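README -- the Clulldale hard water log

2 Nov 2023 · 6 min read

14 shares · 3 comments

Hi, and thanks for opening the readme before the spreadsheet (I never do). I've been keeping notes on the water in my house for a good while now, and enough people from the Clulldale neighborhood list have asked for a copy that I finally cleaned the thing up and put it somewhere. It's a plain table of readings, a second table of chores, and a folder of scribbles I typed in from the back of an old calendar.

What's in the folder

readings.csv is the main one. Each row is one test of one tap. You get the date, which tap, the hardness in parts per million, whether the water had been running first, and a notes column that I used for pretty much everything else.

chores.csv is where I wrote down anything I did to fight scale: kettle, shower head, faucet screens, the coffee maker, the washer, the dishwasher. There's a column for what I used (vinegar, citric acid, elbow grease) and a column for how long it took me, in minutes, and those minutes are guesses.

scribbles.txt is exactly what it sounds like. I left the grocery lists out. I think.

How I took the readings

Test strips at first, then drops. The strips were a cheap pack of 25 and they're fine if all you want to know is "hard" or "very hard," but the colors are a pain to read under a yellow kitchen bulb, and I kept talking myself into the lower number. So I switched to one of those drop kits where you count drops until the sample turns blue. Everything marked method = strip should be taken with a big spoonful of salt. Everything marked method = drops I'd stand behind.

My cold kitchen tap mostly sits right at 200, and I've never had a drops reading there that I'd call soft. The upstairs bath reads a little lower and I have no idea why -- same pipe, same meter, same town. If you're a plumber and you know, please write to me, it's been bugging me forever!

I let the tap run before each test, except on the rows marked first_draw = yes, which are the ones I did half asleep before making coffee. Those jump around more. I kept them in because they're kind of interesting, but drop them if you're working out averages.

The Riltia filter rows

For a stretch I had a Riltia filter jug on the counter, and the rows tagged riltia are water that went through it. Please don't read them as a product test. I changed the cartridge late at least twice, and once I'm pretty sure I tested the jug right after topping it up with tap water. Tea did taste better. My wife couldn't tell the cups apart, and she was not impressed that I made her try.

The Satano rows (tag is satano) are from the softener we ended up with, which lives in the garage and eats salt like you wouldn't believe. Those numbers are much lower, but we only had it hooked up for the tail end of the log, so there are 29 rows and that's it. I'd love more. I'm working on it.

Chores, and why I bothered logging them

This started with the kettle. I descaled it, felt very proud, and then it was crusty again so fast that I figured I must be remembering wrong. So I wrote it on the calendar. Then the shower head went on the calendar. Then I was a person with a spreadsheet.

A few things I'd point out if you go digging in there. Citric acid beats vinegar for me every single time, and it doesn't make the house smell like a salad. The faucet screens are the quickest win, five minutes in a mug and the flow is back. The coffee maker is the one I put off the most, and you can see it in the gaps. There's a whole chunk of summer where I just drank iced tea.

The washer rows are less about scale and more about soap. Hard water eats detergent, so I was pouring in way too much, and what didn't get used up was turning into gray gunk on everything.

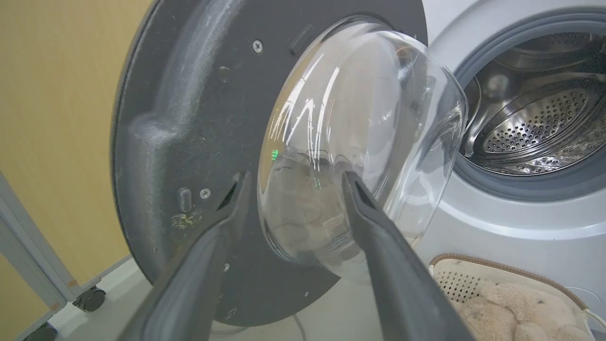
Once I cut the dose back and started running an empty hot cycle with citric acid every so often, towels came out a lot less like cardboard. I put the dose in the notes column, in capfuls, from one brand's cap, so it won't match yours. Sorry about that. If anyone wants to weigh theirs in grams I'll happily add a column.

Known problems

Dates in the first part of the log are day first, and then I switched to month first, and I fixed all of them except the ones I missed. If you see a reading that seems to come from the future, that's what happened.

October is thin. We were away for part of it and then I ran out of drops.

A few rows say "giraldo" in the tap column. That's Giraldo, the diner on the corner, where I tested a glass of ice water at the table (embarrassing, but their water comes off the same main and I was curious). They're real readings, they're just not my house, so filter them out if you want the house only.

There's no temperature column. I wish there were. I've got a thermometer now, so newer rows might get one.

Using it

Do what you like with it -- school projects, arguing with your landlord, whatever. You don't need to ask. If you find a mistake, tell me which row and I'll fix it. If you live nearby and have your own numbers, even just a handful, send them over with the street name and the kind of test you used and I'll put them in a separate file so they don't get mixed up with mine.

Somebody on the list asked if the whole town could be mapped this way. The town has over 3,000 homes and I have one drop kit, so not by me! But a few streets would be a nice start, and I've got spare strips in the drawer for anyone who wants to come by and grab some.

3 comments · Share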